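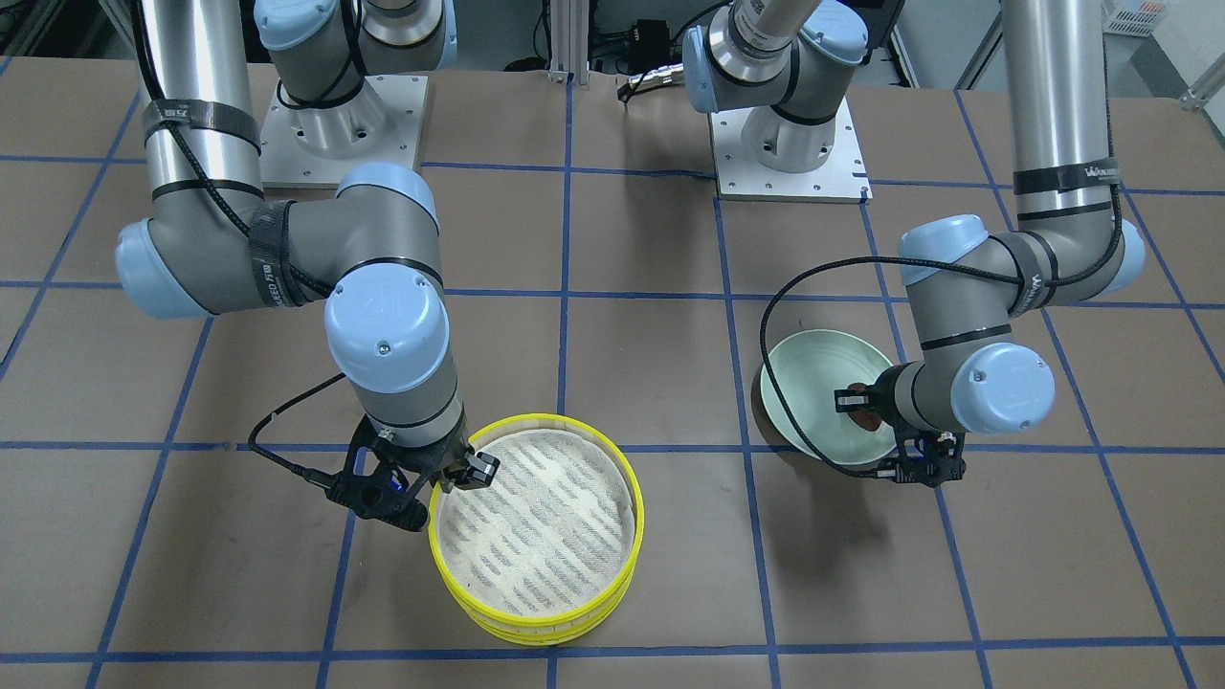

Can you put it in the dishwasher?

Top rack only, on a cool wash, and stand it on its edge so the water drains off.

August, by the Skellell shop desk
Print this page | E-mail to a friend

Goseck Round Sieve, yellow
Catalogue no. 197

A sieve is a hole with ambitions, and we already stocked plenty of them when the Goseck came in. We took it on for the colour. The plastic rim is the yellow of a child's raincoat, built up in stacked rings that give your fingers something to hold when they're covered in icing sugar. In a drawer full of grey things you will find it first time, even if you were looking for the grater.

The mesh is flat and pale cream, with diagonal rows of grey-blue dashes across it. They don't measure anything. A customer wrote to ask what the scale was in, and we had to let her down gently.

It takes 400 g of plain flour in one go if you tap the side and keep your nerve. Cocoa goes through more slowly and will try to settle on your sleeves. We don't recommend it for soup, jam or anything with pips – the Pramen strainer is the one for that, and it costs more because it has a handle and opinions.

Wash it before the flour has had time to turn into paste. If it's too late, soak it in cold water and use an old toothbrush, preferably one that has retired from its first job. Dry it flat and don't leave it on the hob. We have replaced 2 for that reason and shan't be replacing a third.

Spare mesh discs are sold separately and push in from underneath. They fit the Mabaso sieve as well, though the Mabaso only comes in beige and seems content with that.

Postage is free on orders over £50, which is a great many sieves.

Contact us | © Skellell Kitchen Goods | Back to top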